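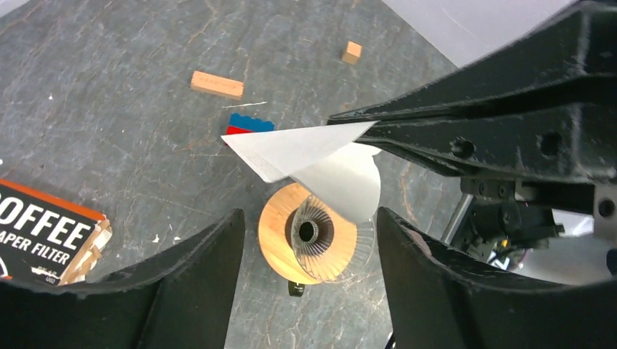
How often should the gripper fingers be re-zeroed on a two-arm cell that handles thin paper?

Once every morning before the first job, and again any time you take the fingers off, change the pads, or move an arm by hand with the power down.

Hello everyone,

I borrowed that question from Lukian, who put it to the list while I was away, and I gave the short answer first so the people in a hurry can go back to work. The rest of this is the long answer, and I do mean long, so pour yourself something. His message first, trimmed a little:

> From: Lukian Vakulenko
> Sent: October 28, 2024
> To: Ovell cell users
> Subject: fingers drifting on paper jobs
>
> Hi all,
>
> We have the same two-arm setup as the Prunudska shop, with Cemivex grippers and the wrist cameras, and I'm trying to get it to pick up paper coffee filters, open them, and set them in a dripper. Wooden blocks are fine. Plastic bricks are fine. Paper is a misery. In the morning it picks a filter up nicely, and by lunch it either pinches thin air or crumples the thing.
>
> How often should I be re-zeroing the fingers? The setup sheet says "as needed," and I don't know what needed looks like. Also, our right gripper is a bit slower to close than the left. Is that the pads or the motor? I've already turned the grip force down twice and I don't want to keep doing that without knowing why.
>
> And if anyone has a good way to clean the pads, I'd love to hear it. I've been using a dry cloth and it doesn't seem to do much.
>
> Thanks,
> Lukian

Lukian, first of all, you have my sympathy! Paper was what taught me to look after these grippers properly. A block will forgive you a great deal. You can be a hair off on the zero and the fingers just squeeze a little harder and up it comes, and you go on thinking everything is well for weeks. A filter is so thin that the whole job happens in the last little bit of travel, so that's where you find every small thing you've been putting off.

My morning round goes like this. I do it with a mug in reach but well off the work surface (learned that one the hard way, ask Ghazala).

1. Power up both arms and let them sit at the rest pose for 13 minutes before touching anything. I used to skip this and then spend twice as long chasing a zero that kept wandering.
2. Clear the space around both grippers and check that the cables at the wrist hang free. Turn each wrist slowly through its range and watch the cables the whole way.
3. Wipe the pads. More on this below.
4. Close each gripper on nothing, at the lowest force setting, and save that as zero.
5. Open fully and measure the gap at the fingertips. Ours should read 43 mm. If one side is off, look at the finger screws before you touch any numbers in the software.
6. Close on a single sheet of filter paper and tug it gently. It should drag, and it should come out without a crease.

Step 6 is the one I would keep if I had to throw all the others away. Please use the same paper you'll be running, out of the same box. I once did it for a whole week with printer paper and couldn't understand why my filters kept slipping.

About the slow gripper. I wouldn't blame the motor yet. Swap the two grippers' power leads at the controller end (arms off and locked out, please, and put a tag on the switch so that nobody helpful comes along behind you) and see whether the slowness moves to the other side. If it moves, you're looking at the lead or the supply. Measure at the connector while the gripper is closing, with your hands well out of the way; it should hold at 24 volts. Ankica found a lead on ours that looked perfect and sagged every time the arm reached across to the far side – a few broken strands right at the bend. If the slowness stays put, take the fingers off that gripper and try it bare. Quick when bare means the fingers are rubbing. Still slow when bare, and then I'd write to Cemivex.

Do put the grip force back where it was before you start on any of this, by the way. You've turned it down twice, so right now you have two problems laid one over the other and it will be hard to see either of them clearly.

Now, pads. A dry cloth mostly moves the dust around. I use a lint-free cloth dampened with plain water, wipe from the root of the finger out toward the tip, and let it air dry. For anything sticky I go to isopropyl alcohol, but sparingly, and you should check with whoever made your pads first. Ours are the soft Virk ones, and they went shiny at the tips when I was too generous. Shiny pads are finished as far as paper is concerned, however thick they still look. Scuffs on the outside of the housing and fingers I leave alone. They all get them, and it's the inside face that does the work.

A word on the handling itself, which you didn't ask about, but you know me. With a cone filter we let one arm hold the paper by the folded edge and hang the rounded part down over the dripper, then bring it lower in small steps. We had far fewer crumples once we stopped gripping near the middle. I also slowed the last part of the descent a good deal. Rosine thinks I've made it too slow and she may well be right, she usually is.

Check your dripper before blaming the arm, too. Ours has a wooden base and it can creep over the surface if it gets nudged, and then every placement after that is off by the same amount, which looks exactly like drift. Does your error always lean in the same direction? If so, I'd look there first.

For the log, I write down the zero for each side, the fingertip gap, and how the tug test felt, in words. "Draggy," "slippy," "fine." Tahira laughed at me for that, but when we looked back through 22 mornings of notes, "slippy" had turned up well before the measurements showed anything at all. I'll send you the blank page if you want it.

Let me know how the lead swap goes, and which way the error leans. If anyone on the list has a pad they like better for thin paper, please speak up, as I'm down to my last spare set and would happily try something new before I reorder. Ghazala, could you also say which screwdriver you used on the finger screws back in April? I've been hunting for it ever since and mine keeps slipping out of the heads.

Warmly,
Your long-winded friend in the Prunudska shop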